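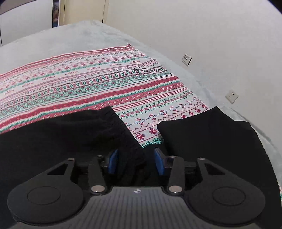

Zorkamow Institute, Department of Manipulation Research, Demonstration Quality Office

Inspection Checklist for Hand-Held Gripper Demonstrations: Garments and Bedding
Home Collection, Quintero Residences
Inspection period: April

Purpose

This checklist records the condition of the hand-held grippers, the work area and the recorded demonstrations used to teach the folding and sorting tasks. It is completed by the inspecting officer at the residence and countersigned by the site lead before any recording is released to the training group at Panitmont. Items are marked Satisfactory, Needs Attention or Not Applicable. A comment is required for every item marked Needs Attention. Comments on other items are optional.

The inspection covers demonstrations made with the gripper held in the operator's hand. Remote-control demonstrations made at the Panitmont bench are inspected under a separate checklist, except where Section 5 refers to them.

Section 1. Gripper condition

1.1 Finger pads seated and free of splits
Satisfactory.
Comment: Both blue pads were checked by hand before the first recording. Lint was removed from the left pad with a dry cloth. Adhesive tape is not to be used for this purpose, as residue was found on two units returned last period.

1.2 Linkage arms move evenly when the jaws are opened and closed
Satisfactory.

1.3 Pivot pins flush, with no visible play
Needs Attention.
Comment: Slight play at one outer pin on the spare unit. The spare has been tagged and withdrawn. The unit in use was checked at all pins and passed.

1.4 Rail clear of thread, hair and fiber
Satisfactory.
Comment: Fleece sheds onto the rail faster than cotton does. Operators working on fleece are to clear the rail at each break as well as at the end of the session.

1.5 Jaws close fully with no fabric between them
Satisfactory.

1.6 Cycle count below service limit of 2000
Satisfactory.
Comment: The count is to be copied into the unit log at the close of each session. The previous entry was missing and has been completed by the site lead.

Section 2. Work area

2.1 Operator can reach the whole task surface without kneeling or leaning on it
Satisfactory.
Comment: Where the task surface is a bed, one long side must remain clear for the operator to stand. The bed in the second residence was moved away from the wardrobe for this reason, with the occupant's agreement.

2.2 Floor clear of cables, shoes and loose bedding
Needs Attention.
Comment: A charging cable crossed the walking path in the first residence. Removed before recording. The operator was reminded that the floor check comes before the gripper is switched on.

2.3 Wall outlets and switches near the task surface identified
Satisfactory.
Comment: In the bedroom used for the black garment task there is a socket outlet low on the wall, close to the surface of the bed, and a second wall plate higher up. Fabric is not to be thrown or dragged toward that side. Chargers are to be connected in another room.

2.4 Occupant's personal items removed from the recording area or cleared for recording
Satisfactory.
Comment: Consent forms were on hand for all rooms. Framed pictures may stay on the wall only where the form lists them. The officer compared the form with each room at the start of the visit.

2.5 Lighting steady for the length of the session
Satisfactory.

Section 3. Task materials

3.1 Garments and cloths match the task sheet
Satisfactory.
Comment: The task sheet for this residence calls for dark items on a patterned ground. The black items were laid on the Nordic-style throw, with the pale fleece blanket under it. This arrangement is approved and should be kept for the remaining recordings in the set.

3.2 Base layers laid out as approved
Satisfactory.
Comment: The throw may lie at an angle to the bed and its far edge need not be flat. Operators had been smoothing it between recordings, which lengthened each session and gave the set less variety than the task sheet asks for. Smoothing is to stop.

3.3 No pins, needles, buckles or other hard parts in the items to be gripped
Satisfactory.
Comment: Gathered waistbands are permitted. Drawstrings with metal tips are not.

3.4 Items laundered without fabric softener
Not Applicable.
Comment: This item applies only to materials supplied by the department. Household items are accepted as found.

Section 4. Demonstration technique

4.1 Each recording starts with the jaws open and clear of the fabric
Satisfactory.

4.2 Approach speed suitable for the task
Needs Attention.
Comment: Several approaches were faster than the robot arm is permitted to move. Such recordings can be slowed in processing, but the fabric then falls in a way that does not match the motion of the hand. The operator repeated these recordings at the correct speed.

4.3 Fabric taken between the pads, with only the intended item gripped
Satisfactory.
Comment: When gripping black fabric over the throw, the operator is to press down gently, close the jaws on a bunched section of the top item and pause before lifting. A recording in which the throw rises with the garment is to be marked as a failed grasp. It is kept in the set under that label and is not deleted.

4.4 Free hand kept away from the task surface
Satisfactory.
Comment: Operators are reminded that the robot has no second hand in this task. Straightening a fold with the free hand makes the recording unusable from that point on.

4.5 Release made fully open before the gripper is withdrawn
Satisfactory.

4.6 Rest break of 14 minutes taken after each block of 50 recordings
Needs Attention.
Comment: One block ran on without a break. Wrist strain is the most common complaint received from operators using hand-held units, and the break is mandatory. The site lead has been asked to keep the time.

Section 5. Records and transfer

5.1 Recordings labeled with task, residence code and outcome
Satisfactory.

5.2 Labels reviewed by a second person
Satisfactory.
Comment: The reviewer changed a small number of outcomes from complete to partial. The wording of the label guide on partly folded garments is unclear and will be referred to the guide's editors.

5.3 Files transferred through Vamance and removed from the portable drive
Needs Attention.
Comment: The transfer was complete but the drive had not been cleared at the time of inspection. Cleared in the officer's presence.

5.4 Matching remote-control recordings scheduled at the Panitmont bench
Satisfactory.
Comment: The bench team is to use a patterned ground of similar contrast. An identical throw is not required.

Section 6. Actions required

Replace the outer pin on the tagged spare and return the unit for a full check under items 1.2 to 1.5.
Site lead to confirm in writing that the approach speed guidance has been read by all operators on the Quintero rota.
Site lead to display the break schedule in each residence.
Portable drives to be cleared within 60 minutes of a confirmed transfer.

Result of inspection: Passed with actions. Recording may continue with the unit in use. The spare may not be used until the first action is closed.

Completed forms are kept by the Demonstration Quality Office. Questions about individual items should be sent to the office with the residence code and the item number.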